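Chapter 6
Setting Up a Shared Household

Chapter Outline
6.1 From two homes to one
6.2 Talking about money before the move
6.3 Dividing housework
6.4 Families on both sides
6.5 Time together and time alone

Key Terms
household agreement, pooled income, partial pooling, mental load, boundary, transition period

After you read this chapter, you should be able to:
Describe the main changes a couple goes through when they begin living together.
Compare pooled, separate, and partly pooled money arrangements.
Tell the difference between doing a household task and keeping track of it.
Plan a first conversation with a partner about relatives and visits.

Chapter 5 followed couples up to the point of commitment. We looked at how people meet, how they decide to be exclusive, and how an engagement or a similar promise changes the way others treat them. This chapter begins with the next practical step, when two people start sharing an address. Some couples do this before a wedding, some after, and some never plan a wedding at all. The order matters less for our purposes than the work involved, and that work is much the same for all of them.

Opening Case: The Apartment in Valtarside

A couple in their late twenties rented a two-bedroom apartment in Valtarside in March. They had been together for several years and had spent most weekends at one place or the other. Both said they knew each other's habits well. She worked early shifts at a bakery. He taught evening classes and was rarely home before ten.

The first disagreement was over a couch. Each had brought one, and the living room held one comfortably. They kept both for a while, pushed against opposite walls, and walked sideways between them to reach the window. The second disagreement was over noise. He liked to cook when he got home, and the kitchen shared a wall with the bedroom. The third was harder to name. She had begun to feel that she was the only one who noticed when things ran out. He pointed out that he bought whatever she asked him to buy. Both of these statements were true.

By summer they had sold one couch and moved the bed to the smaller room. The third problem stayed with them longer. We will come back to it in Section 6.3.

6.1 From Two Homes to One

When people live apart, each visit has a beginning and an end. A person can get ready for it, enjoy it, and recover from it. Living together takes away those edges. A bad mood on a weeknight, which a partner might once have heard about on the phone, now sits at the same table.

We use the term transition period for the first months in a shared home, when old routines no longer work and new ones have not settled. Its length varies a great deal. Couples who have spent long stretches together may pass through it quickly. Couples who have lived far apart often need more time, and so do couples in which one partner moves into a home the other already occupies.

That last arrangement deserves a closer look. The person who already lives there knows which drawer sticks and which neighbor complains. The furniture is where they put it. The new arrival may be told to "make yourself at home," a thing people say to guests. Small changes can help: emptying a full closet before the move, putting both names on the mailbox, choosing one room to set up again from nothing. Couples who can afford it sometimes prefer to start in a place that is new to both.

Objects carry more weight during this period than their price suggests. A chipped bowl may have come from a grandmother. A poster may be the first thing a person bought with their own pay. Before anything is thrown out or given away, each partner should have the chance to say what it is and whether it matters.
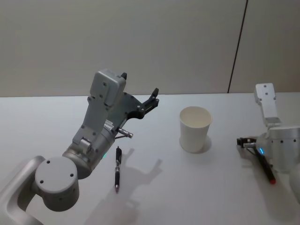 TALK IT OVER

Think of a home you have lived in with at least one other person, such as a parent, a sibling, a roommate, or a partner. Which rules in that home were spoken out loud, and which ones did you learn by breaking them? Write down one unspoken rule and say how a newcomer could have found out about it sooner. Share it with a classmate only if you are comfortable doing so.

6.2 Talking About Money Before the Move

Many couples who speak openly about children, religion, or illness have never told each other what they earn. Sharing a home forces the subject. Rent is due whether or not the conversation has taken place.

There are three common arrangements. With pooled income, everything both partners earn goes into one account, and all bills and personal spending come out of it. With separate finances, each keeps a private account and pays an agreed share of common costs. With partial pooling, each partner puts a set amount into a joint account for the household and keeps the rest.

None of these is correct for every couple. Pooled income is simple to run and can give a strong feeling of being on the same side, but some people find it hard to buy a gift or a pair of shoes under another person's eye. Separate finances protect independence. They can also cause strain when one partner earns much more than the other and the rent is split down the middle. Partial pooling takes more planning at the start and needs to be looked at again whenever a job changes.

Suppose that in one household the first partner brings in 53 percent of the total income and the second brings in the rest. An equal split of the bills would probably feel fair to both. Now suppose the first partner brings in 98 percent because the second is finishing a degree. An equal split is no longer possible, and the couple must decide what the second partner's share will be, whether it will be paid in money or in some other way, and what happens after graduation. It is better to settle these questions early, while no one is upset.

A household agreement is a short statement, written or spoken, of who pays for what and when. It does not have to be a legal document. One page on the refrigerator will do. It should cover rent, utilities, food, debts that either partner brought along, and what happens to the deposit if one of them moves out. Couples are often reluctant to discuss this last point because it seems to invite bad luck. It can be the shortest line on the page.

6.3 Dividing Housework

Let us return to the apartment in Valtarside. The man in our case did a fair amount of shopping and most of the evening cooking. Measured in hours, his share was close to hers. What she objected to was the remembering. She kept the list, knew when the electric bill came, and noticed that the dish soap was low.

This kind of work is called the mental load. It includes noticing, planning, reminding, and checking. It is hard to see from the outside, and it goes on while a person is doing other things, including paid work and rest. One partner may carry nearly all of it in a home where the visible chores are evenly shared.

Making a list of chores and splitting it down the middle does not solve the problem if one person must still check that the list is being followed. A more useful method is to hand over whole areas. If one partner takes on food, that partner plans the meals, keeps track of supplies, shops, and decides when to order in. The other helps when asked and otherwise stays out of it. The second part can be difficult for someone who has strong views about how a pantry should look.

Standards also differ. One person sees a clean kitchen where another sees crumbs. Neither is making it up. Couples do well to agree on what counts as finished for the few tasks that cause the most friction, and to let the others go.

6.4 Families on Both Sides

A couple moving in together also brings two families into closer contact. Parents who never visited an adult child's rented room may expect to visit a shared home. They may arrive with curtains.

Customs about visiting are learned early and seldom questioned. In some families a relative with a key comes in without knocking. In others a visit is arranged weeks ahead. A partner from the second kind of family may take the first as an invasion, while a partner from the first may find the second cold. A boundary, as we use the word here, is a clear statement of what the couple welcomes and what it does not. Each partner should usually be the one to explain it to his or her own relatives, who will take it better from a familiar voice.

Holidays need separate attention. Two families may each assume that the couple will come to them, as their own child always has. Common solutions include taking turns by year, dividing the day, and hosting everyone at the new home. A couple in Multside with both sets of parents living nearby might eat two dinners on the same afternoon for years before either of them suggests a change.

6.5 Time Together and Time Alone

People who share a home can spend every evening in the same room and still feel they have not seen each other. Being in the same place is easily mistaken for spending time together. Many couples find that they went out more, and talked more, when they lived apart and had to plan for it.

The need for time alone also remains after the move, and it is seldom equal on both sides. A partner who wants an hour behind a closed door may be tired, or may simply have always lived that way. Saying so plainly ("I need an hour, then let's eat") prevents a good deal of guessing. Friendships need the same protection. A person who gives up a regular evening with friends in the first month may find it awkward to ask for it back later on.

The sections that follow take up each of these subjects in greater detail, beginning with the move itself. Keep your answer to the Talk It Over activity, as you will need it for the exercise at the end of Section 6.1.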